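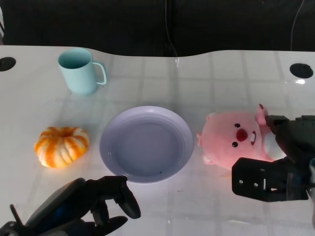 Light blue mug and lavender-gray plate on a white tabletop.

Cleaning by Material: Ceramics, Glossy Tops, Plush and Cable Holes

Most marks on household surfaces come off with warm water, a drop of dish soap and a soft cloth. Stronger products are for what remains after that. Work from the mildest method to the strongest and rinse between steps. Never mix cleaners. Bleach with vinegar or ammonia gives off toxic gas, even in small amounts.

Tea and coffee stains in mugs

Put a teaspoon of baking soda in the mug and add enough water to make a paste. Rub with a damp cloth, paying attention to the joint where the handle meets the wall on the outside. Rinse. For old stains, leave the paste in place for 9 minutes before rubbing. Steel wool scratches glaze, and scratched glaze stains faster.

Gray lines on plates are usually metal left by flatware. They look like scratches but sit on top of the glaze. A mild powdered cleanser removes them. If a fingernail catches in the line, it is a true scratch and will stay.

Pink and red plush

Read the care tag first. If the tag is missing, test for dye bleed: press a damp white cloth on the darkest part for two minutes. Any color on the cloth means surface cleaning only. 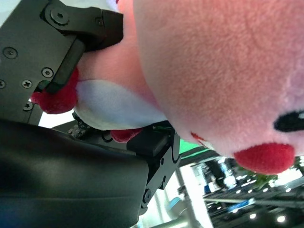

For surface cleaning, whip a little mild detergent into water and use the foam alone. Apply it with a soft brush in the direction the pile lies, then wipe with a cloth wrung out in clean water. Keep the filling as dry as possible. Wet filling can take days to dry and will smell.

Machine washing, where the tag allows it: closed mesh bag, cold water, gentle cycle, low spin. Add two bath towels to balance the drum. Air dry, turning the toy every few hours. Brush the pile once it is fully dry. High dryer heat melts the tips of synthetic pile, and no brushing will bring them back.

Glossy white tabletops
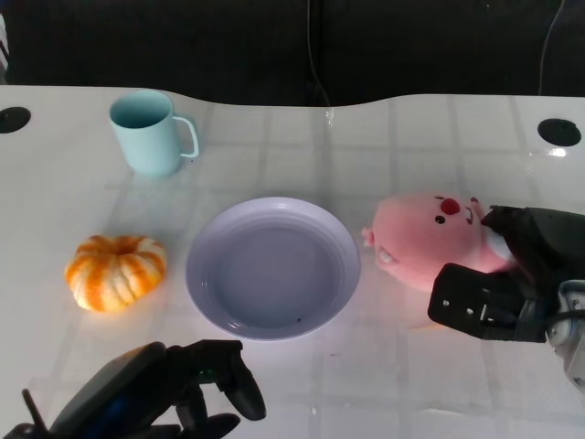

Cestgate Home Notes | Surfaces | By the Cestgate workshop desk | Updated January

Dust first with a dry microfiber cloth. Grit dragged under a wet cloth is the main cause of fine swirl marks. Follow with a barely damp cloth, then a dry one, in straight passes from the back edge to the front. Streaks mean too much soap. Wipe again with plain water.

Ink: dab with rubbing alcohol on a cotton swab after testing on the underside. Do not flood. Sticker residue: cooking oil, ten minutes, then dish soap. Melamine sponges are abrasive and will leave a dull patch on a high gloss finish.
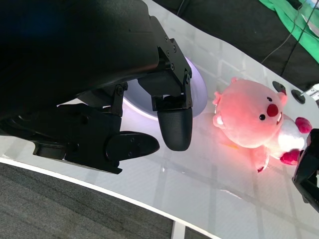 Cable holes collect dust at the rim. Pull the cables clear, lift out the liner if it is removable, and wash it in soapy water. Vacuum the bare hole with a crevice tool. Do not spray cleaner into it. The cut edge of the board is often unsealed and will swell. Dry the liner before refitting.

A standard liner is sold by hole diameter, measured across the cut and not across the lip. Vileo and Jilura liners are not interchangeable, even at the same stated size. The desk in our workshop takes a 43 mm Jilura.

Cloths

Wash microfiber separately from cotton, without fabric softener. Softener coats the fibers and they stop picking up dust. Replace a cloth when it pushes water around without absorbing it.

Next page: Massawe drawer runners, cleaning and regreasing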